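Wall shelving forum > Hardware and fixings > Pull-out load on rail brackets in fibre cement sheet

dunmore_k
Posted Wednesday 7:42 pm

Relining the shed at Pretthorpe and want the storage rail fixed straight to the sheet in two bays where I can't get at the studs (there's a cable run behind). Sheet is 6 mm fibre cement. Rail is the older Jurnik pattern with separate brackets. Total load is paint tins and a vice, call it 56 kg over the full length. Rail length is 1451 mm. Toggles or cut the sheet and put noggings in?

tarn_offset
Posted Wednesday 8:05 pm

Noggings. Toggles in 6 mm sheet will hold the static load on paper, but the sheet flexes and the hole elongates. You'll see grey dust under the rail inside a year. Studs at what centres?

dunmore_k
Posted Wednesday 8:11 pm

Supposed to be 600. One bay is odd because of the old door opening.

Murali Kartha
Posted Wednesday 8:30 pm

I disagree with tarn_offset as far as the flex goes. Flex is governed by the distance from the fixing to the nearest stud. If the toggles sit within 150 mm of a stud line the sheet barely moves. Where people get into trouble is bracket projection. A bracket that stands 300 mm off the wall with the load at the tip puts a prying force on the top fixing well above the weight of the tins. Keep the projection short and the top fixing high.

Bracket shape matters too. A channel with two side walls resists twist much better than a flat tab of the same gauge.
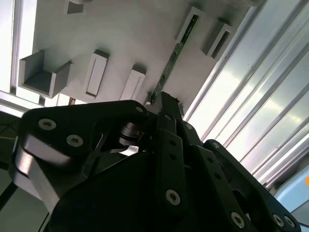 Which fixing on a bracket carries the pull-out load?
The top one. The bracket pivots about its lower edge, so the top fixing is in tension and the bottom one mostly sees shear.

If the vertical spacing between top and bottom fixings is halved, the tension on the top one doubles for the same load. A tall narrow bracket beats a short wide one every time on weak sheet.

tarn_offset
Posted Wednesday 8:52 pm

Agree on prying. Don't agree on the 150 mm rule, where does it come from? A vice isn't a static load either. Every time you lean on a file you're cycling the top fixing. I pulled a Barbu rail off a garage wall in August and three of the toggles had worn oval holes. All were close to studs.

Murali Kartha
Posted Wednesday 9:03 pm

Rule of thumb from fitting out the stores at Jurkthorpe, no published source. Fair point on the vice. I'd take it off the wall and bolt it to the bench.

pelmet
Posted Wednesday 9:20 pm

Third option: plywood backer. 17 mm ply strip, long enough to reach a stud at each end, screwed to the studs through the sheet, rail fixed to the ply. No cutting of the sheet. My strip is 1310 mm and has carried over 56 kg without any sag I can measure. Colour it to match and you stop noticing it.

tarn_offset
Posted Wednesday 9:26 pm

That works, but predrill the sheet oversize and don't overdrive the screws, or you'll crack it behind the ply where you can't see it.

dunmore_k
Posted Wednesday 9:41 pm

Ply it is then. Vice goes on the bench. Does the strip want a gap behind it for the cable, or is flat to the sheet okay?

pelmet
Posted Wednesday 9:44 pm

Flat is fine. The cable is behind the sheet, so just keep the rail screws short enough to stay inside the ply. 16 mm less whatever the rail takes up.

Murali Kartha
Posted Wednesday 9:58 pm

And find the cable before you drill for the studs. If it crosses one on the way through, move the screw up or down and mark the spot on the wall.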